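Free smoke alarm checks start in Draltport in February

The Draltport fire station will begin free smoke alarm checks in private homes in February. The visits are open to all residents, and people who rent their home can also ask for one.

Last year the station answered 129 calls to homes where something was burning or smoking. Most of these calls started in the kitchen, and in many of the homes the alarm had no battery or was too old to work.
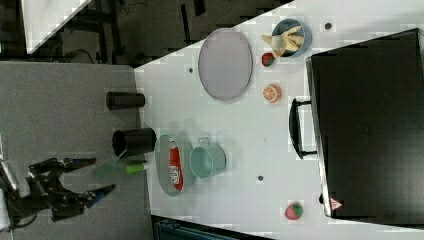
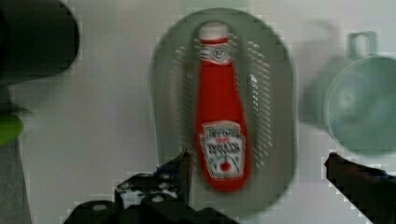

"People take the battery out when they cook, because the noise disturbs them, and then they forget it in a drawer," says Lumturie Softić, who leads the prevention work at the station. "We see this every winter. I did it myself when I was a student."

During a visit, two firefighters will test every alarm in the home and look at the date printed on the back of each one. An alarm older than ten years will be replaced. The station has 900 new alarms in storage for this purpose, bought with money from the 2025 city budget. Each home can receive up to three of them. If a resident needs more, the firefighters will write down which type to buy and where to put it.

The visit takes less than half an hour. The firefighters do not inspect the electrical system and they do not give fines. They will ask to see the bedrooms, the hallway and the kitchen, and they will talk with the family about two ways out of each room and a meeting place outside. Children are welcome to take part and to press the test button.

The first visits will be in Verken, where many of the houses are old and have wooden stairs. After that the teams will continue to Dilletis and to the streets behind the harbor. In Verken, 415 households have already received a letter with a form. Those who did not receive a letter do not have to wait for it. They can fill in the same form at the station desk or at the library.

Residents who are hard of hearing can ask for an alarm with a strong light and a pad that shakes under the pillow. These alarms must be ordered, and the waiting time is now four weeks. The station asks people to mention it on the form, so that the team can bring the right equipment the first time.

The station also reminds everybody of a few simple rules for the kitchen. Stay in the room when you fry food. Keep towels and paper away from the burners. If oil catches fire in a pan, turn off the heat and slide a lid over it, if you can do this safely, and never pour water on it. If the fire is larger than the pan, leave the home, close the door behind you and call for help from outside.

The firefighters always wear uniform and carry a card with their name and photo. They will never ask for money. If someone comes to your door without an appointment and wants to sell you an alarm in the name of the station, please do not let the person in, and tell the desk as soon as possible.

Evening visits are possible until 8 p.m. for people who work during the day. The Rantala housing company, which owns several apartment buildings in Dilletis, will check the alarms in its stairways in the same period. Its tenants must still ask for a visit if they want the alarms inside their own apartment to be tested.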